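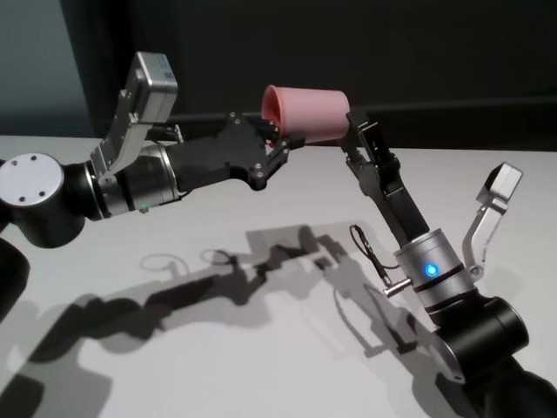 Shared Workshops Should Keep the Logbook Open

Opinion
By Anouk Van Leeuwen
2018-12-20

The question before the members of the Flencombe workshop this winter is a modest one on paper. It concerns whether the two-arm bench, built over the past year by members in their own time, should remain open to every keyholder or be reserved for those who have completed a certificate. The board has asked for written views. Mine is that the bench should stay open, and that the record kept beside it should be made a condition of using it.

I should declare an interest. I was one of the members who worked on the mounting and wiring of the arms from October of last year onward, and I have spent more evenings on the project than I would care to defend to my family. Others contributed a great deal more. Toon Timmermans wrote most of the control software, which he named Omen, and he has taken the opposite position to mine with care and good manners. His paper is on the notice board and deserves to be read in full.

The case for a certificate rests chiefly on safety. Two arms that share one work area can strike each other, and a member who does not understand the stopping procedure may make matters worse. The workshop already requires an induction for the table saw and the lathe. It would be odd, the argument runs, to treat a moving arm with less caution than a fixed blade.

I accept the comparison and draw a different lesson from it. The induction for the saw takes one evening. The certificate proposed for the arms runs to 52 pages of reading and two supervised sessions, and it has been drafted by the same small group of people who would have to give those sessions. At present there are two members qualified to supervise. The workshop has 118 keyholders. Even with good will on all sides, most of them would wait for many months, and a fair number would stop asking. We would have built a shared machine and then handed it to the builders.

Handing an object from one gripper to another is a fair illustration of what is at stake. People who have never tried it assume it must be simple, given that a small child can pass a cup. In practice the giving side must hold firmly enough to keep the cup and loosely enough to let it go, and the receiving side must arrive at the right angle and at the right moment. We recorded 57 attempts at this task before the group agreed on a starting position for both arms. The entries for those attempts are the most valuable thing the project has produced, in my opinion, and a good part of them came from members who had no background in the subject. A furniture maker suggested that we change the angle of approach. A retired nurse observed that we were closing the fingers too early, and she was right.
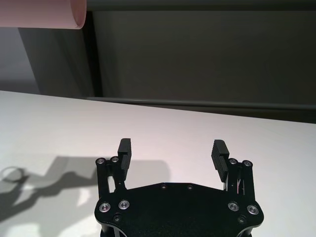 The gripper with its fingers apart. The inner faces of the finger pads are grooved for grip.

None of those people would have held the proposed certificate. It is reasonable to ask what the logbook would contain today if it had been required from the beginning.

There is a second argument for restriction, which concerns wear and cost. Grippers have small parts, and small parts come loose. The bolts on the palm plate must be checked, the linkages must move freely, and the finger pads must be replaced when their grooves are worn. Mr. Timmermans notes that damage is seldom reported by the person who caused it. That is a fair criticism of our habits. It applies equally to the drill press, the laser cutter and the kettle, and in no other case have we answered it by closing the door on most of the membership.

A better answer is already in use elsewhere. The Naidoo workshop, with which we exchange visits, keeps a bound book at every powered station. No one may switch on the equipment without first reading the last entry and signing beneath it. The entry must state what was done, what went wrong and what was left in doubtful condition. A member who fails to sign loses access to that station for a month. I have seen the book for their milling machine, and it is blunt, occasionally ill-spelled and extremely useful.

I therefore ask the board to adopt three measures. The first is an induction of one evening, covering the stop button, the reach of each arm and the speed limit set in Omen. The second is a signed logbook on the Naidoo model. The third is a rule that changes to the control software be made only by named members, so that an inexperienced user cannot raise the speed limit by accident. This last point meets what I take to be the strongest part of Mr. Timmermans's paper, and I would support him in making it strict.

The planned Serunum extension, which would add a second bench beside the first, makes the decision more pressing. Whatever rule is adopted now will be copied there. Written views should reach the board before its next meeting, and members who have used the bench even once are urged to send theirs.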